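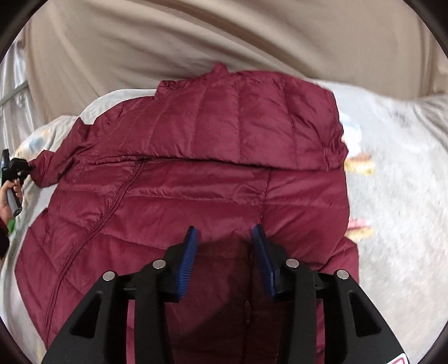 Folding a quilted jacket with a pair of hand-held grippers.

Garment handlers wanted – paid, part-time, starting in August

Storkel sorts and folds returned clothing for online shops. Over the next year, part of the folding at our Grudora site will move to automated stations. We are looking for 22 people to do folding work with hand-held grippers, so that the stations can be set up from the way people handle clothes.

The work
You hold one gripper in each hand and lay out, straighten and fold jackets, shirts and pants. Shifts run four hours with two breaks. Over the contract each person completes nearly 300 folds.

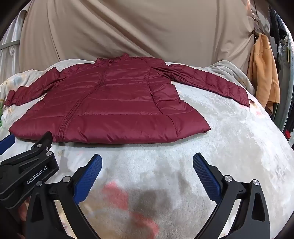
Puffer jacket laid out front side up, grippers in hand.

What changes on the floor
Hand folding of standard items will be cut back in stages. Current folders have been offered retraining in station checks, repairs and sorting, at the same pay grade. Handlers hired under this notice are on a fixed contract, and it does not lead to a permanent folding job. You may apply for station check openings when they are posted.

You need
– Steady use of both hands
– To be fine with standing and repeating the same task
– No experience with machines

Pay is $700 for the full contract, plus $100 for the training day.

To apply, send a short note with the hours you can work to the Grudora site office.

Contact: Storkel Grudora, Hiring Desk | © Storkel | Back to top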